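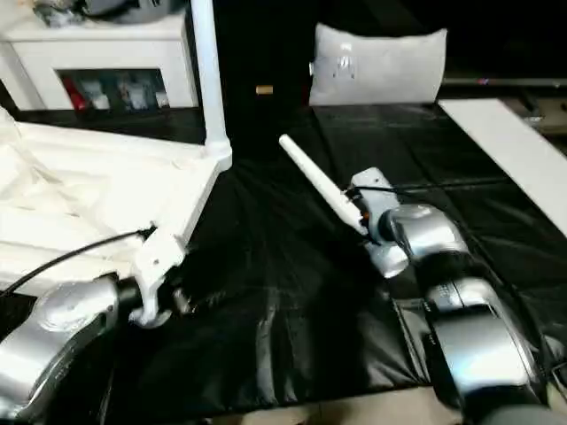 Figure 1. The two-arm bench from the head camera, with the rod in the right gripper and the white frame in the left.

Comparing Two Finger Sets on a Two-Arm Bench
Project report, spring term, robotics lab course

Why I picked this

When I signed up for the lab course I wanted to do something clever with planning (everybody does). Then I spent my first two weeks watching grippers drop things, and I got much more interested in that. You can have a lovely path for the arm and it doesn't matter a bit if the part slides out halfway there. So my project turned into a comparison of two sets of fingers: the stock ones that came with our grippers, which we call the Arna set, and a softer set I printed and padded myself, which I named Vodby after the street I live on.

The setup

Both arms reach in over a padded black surface, and the camera sits up at the head so it looks down over the pair of them. I like the padding a lot. A dropped part doesn't bounce off across the room, and the quilting gives a little if I bring the fingers down too low, which I did more times than I want to admit! The downside is that it creases, and a thin part lying across a crease sits at a slightly different height from one try to the next. I smoothed it flat before each block of trials and hoped for the best.

The controller runs on a program called Wilska that an earlier class wrote. It's old and the menus are weird, but it logs everything — finger position, motor current, time stamps — and I ended up leaning on those logs for nearly all my results.

What I tested

I used two kinds of part. One was a long white rod with a rounded tip. The other was a big white rectangular frame with ribs and a tall post, which is awkward in every way I could think of. The rod is easy to pick up but wants to swing around in the fingers. The frame doesn't swing so much, but it's wide, and its weight hangs a long way out from wherever you grab it.

For each finger set I did 40 grasps on the rod and 40 on the frame. A grasp counted as good if the part was lifted, held through a slow wrist turn, and put back down without me touching anything. If it slipped but stayed in the fingers, I wrote it down as a slip and kept it in a separate column. Counting the warm-ups and all the runs where I was only fiddling with settings, the log has 754 gripper closings in it, so my poor laptop has a very big spreadsheet now.

What happened

On the rod, the Vodby fingers were clearly better. The padding wraps a bit and the rod stays pointed where you left it. With the Arna fingers I often saw the tip droop during the wrist turn, especially when I had grabbed the rod near one end. It rarely fell, but the slip column filled up fast.

On the frame it went the other way, and I really didn't expect that. The soft pads squash under the load, so the far side of the frame sags and the whole thing tips. The stock fingers are stiff and just clamp onto an edge and stay there. I tried closing harder with the soft ones, which helped a little, but then the pads started to peel at the corners and I had to glue them back on. (Superglue was a bad idea. Use the rubbery stuff.)

The cables were their own adventure. One of them kept getting between the arm and the part, and I lost a whole afternoon thinking my grasp points were wrong when the cable was pushing on the frame. After that I checked the slack before every block, and I wish I'd written that into my procedure from the start.

The camera

I also borrowed some time to try the Nakajima tracking add-on, which is supposed to find the part for you. It did fine on the rod. White parts close to white fingers gave it trouble, though, and on the frame it would sometimes lock onto the gripper and follow that around very proudly. I turned it off for the real trials and set the grasp points by hand.

What I'd change

I'd print a third set with a stiff core and only a thin layer of padding, and I'd wrap the parts in colored tape before trying the tracker again. I'd also randomize the order. I ran all the Arna trials first, so I was surely better at setting up by the time I got to the soft fingers, and some of the rod result could be me and my practice. The finger files and the log are in the course folder, along with a note on which glue to buy.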